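Vanity units and bathroom cabinets: your questions

Birura supplies and fits bathroom vanity units and storage cabinets from our showroom in Prarstead. These are the questions we are asked most often. Last updated July 28, 2018.

Can I look at the units before I order?

Yes. Most of the range is on the showroom floor and you are welcome to open the doors, look inside and check the hinges. Bring your room measurements with you, including the position of the waste pipe and any skirting board.

How much space does a cabinet door need?

Allow the full width of the door in front of the unit, plus enough room for you to stand. People tend to measure the cabinet and forget the door. On a single-door unit the door can end up against the bath or the toilet, so mark the swing on the floor with tape before you choose.

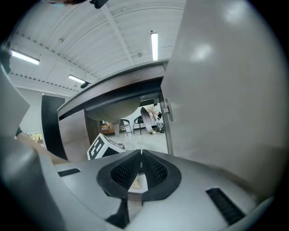 If the swing is too tight, ask about a two-door unit. Each door is narrower and needs less room. Most single doors can also be hung on the other side, but tell us when you order -- it is harder to change once the unit is in place.

Can I bring someone with me, and is there anywhere to sit?

Yes to both. There are chairs in the main room and you can stay as long as you like. Please keep bags out of the walkways.
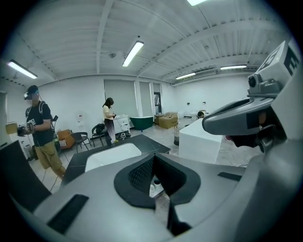 What can I keep in the cupboard under the basin?

Cups, spare toilet rolls, cleaning cloths and bottles with the lids on tight. Keep things clear of the trap and pipes so that you can reach them if there is a leak. Put small items at the front. Tall bottles are better at the side, where they won't catch on the pipework.

How do I look after a dark countertop?

Wipe it with a soft damp cloth and a drop of washing-up liquid, then dry it. Dark tops show water marks and toothpaste more than pale ones do. Don't use scouring powder, bleach or limescale remover on the Mahama tops. 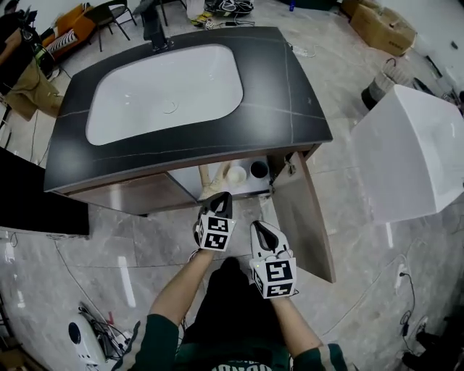 The taps can be cleaned in the same way. For the doors, use a cloth that has been well wrung out and dry along the bottom edge, where water collects.

A door has dropped and won't close properly. What should I do?

Empty the shelf first, then check the screws on both hinges. If they are tight, turn the adjusting screw a quarter turn at a time until the door sits level. Spare hinges for the Grollent range are part number 3765 and cost £9 a pair.

What does fitting cost?

Fitting is £114 for a single-door unit and £140 for a two-door unit. This includes connecting the basin to existing pipes. It does not include moving pipes, tiling or taking away the old unit.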